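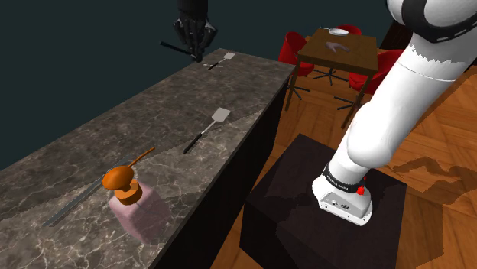

Regula Mayrhofer 留言说,她照第三章装好了赤道仪,可是星点还是拖成短线,翻来覆去查了一晚上,最后发现是对极轴之后又去拧紧了三脚架的腿,“请在手册里把这一条写大一点”。写大了,就在下面第 6 步,谢谢 Regula!

文:Cherkaoui 观星小组
三月更新

第四章 Prallness 便携赤道仪的极轴校准

装好仪器只是热身,真正让人上瘾的部分从这一章开始。地球一直在转,赤道仪要做的是反方向慢慢转回去,让星星老老实实待在画面里。极轴对准了,同样一支镜头可以曝光好几分钟,银河里的暗带会一层层浮出来,第一次在相机屏幕上看到时真的会喊出声!

以下步骤适用于北半球。南半球的会员请看附录二,那边没有北极星可用,要靠南极座的几颗暗星,耐心要多备一点。

开始之前

请确认固件已经升级。在 Firkance 应用里打开“设备”页,版本号应为 1,077 或更高。旧版本的极轴镜示意图没有考虑岁差,北极星的位置会画偏。升级要在家里用充电器完成,野外电量不足时升级中断,主板需要寄回重刷。

注意:任何时候都不要在没有太阳滤镜的情况下用极轴镜、寻星镜或主镜看太阳。白天练习时,请把镜子对着远处的山头或电线杆,并且背向太阳架设。

步骤

1. 选一块硬地。草地和松土会在夜里慢慢下沉,水泥、石板或压实的砂石都很好。木栈道请避开,有人走过就会抖。

2. 展开三脚架,让标有 N 的那条腿朝北。手机指南针要离开三脚架和汽车几步再看,金属会让它偏得很离谱。指南针给出的是磁北,请在 Firkance 里打开“磁偏角修正”。

3. 调平。看云台上的圆形水平泡,气泡进圈就可以了。调平的目的是让后面的高度和方位两个旋钮互不干扰,不必追求完美。三条腿最好不要全部拉到顶,留一截会稳很多。

4. 把高度刻度调到当地纬度。北极星的地平高度和你所在的纬度几乎相等,这件事我每次讲都觉得妙极了!刻度盘只是粗调,差一两度没有关系。

5. 装上相机、镜头和配重。全部装好,包括遮光罩、加热带和快门线。极轴对准之后再加东西,前面的功夫就白费了。

6. 拧紧所有三脚架腿的锁扣。【重要】从这一步起,直到拍摄结束,三条腿的锁扣一律不要再碰。如果碰了,请回到第 3 步。

7. 打开极轴镜照明,把亮度调到最低。眼睛贴上去,先找到北极星。找不到时,从北斗七星勺口那两颗星连一条线,延长五倍,就会落到它附近。勺子沉在地平线附近的季节,可以改用仙后座的 W。

8. 在 Firkance 里打开“极轴”页,等定位图标变绿。屏幕上会显示此时此地北极星应该在刻度圈上的哪个位置。

9. 用高度旋钮和两个方位旋钮把北极星移过去。方位旋钮是一对,松一个,紧一个,每次只转一点点。到位以后两边轻轻顶紧,再看一眼,北极星常常会在顶紧时溜走,这很正常,再修一次就好。

10. 打开跟踪,速率选“恒星”。拍月亮时选“月球”,别忘了拍完换回来。

试拍检查

对准一片星星多的天区,用你今晚准备用的焦距拍一张 60 秒。放大到 100%,看画面中央。星点是圆的,恭喜,可以拍了!如果中央拖线,先看下面几条:

跟踪有没有打开。听起来很傻,但我自己就犯过,而且不止一次。

半球开关是不是在 N。拨错的话,拖线会比完全不跟踪时还要长。

相机云台有没有松。长镜头会一点点低头,拖线的方向通常指向地面。

有没有风。把背包挂在三脚架中轴下面会有帮助,背包要碰到地面,悬空的背包会像钟摆一样晃。

只有四角的星变形而中央是圆的,多半是镜头像差,与极轴无关,收一档光圈再试。

关于寒冷与高处

我们常去的 Grastmont 观测点海拔 1,691 米,冬天电池掉电很快。备用电池放在贴身口袋里,用之前再拿出来。镜片起雾时请用加热带,不要用嘴哈气,也不要拿衣角擦。收工时先在室外盖好镜头盖、装进包里,进屋后过一两个小时再打开,让器材慢慢回温。

广角镜头对误差非常宽容。我们建议第一晚就用 17 毫米左右以内的镜头,先尝到甜头,再换长焦。135 毫米以上请在每次大幅转动相机之后重新看一眼极轴镜,重物换了方向,云台会有细微的形变。

备注:极轴镜本身如果没有和转轴对齐,按以上步骤怎么做都会差一点。检查的方法是白天对准远处一个尖顶,转动赤经轴半圈,看尖顶是否还在十字中心。偏了就用侧面三颗小螺丝调,方法见第五章。螺丝很软,请用随附的六角扳手,手感一变紧就停。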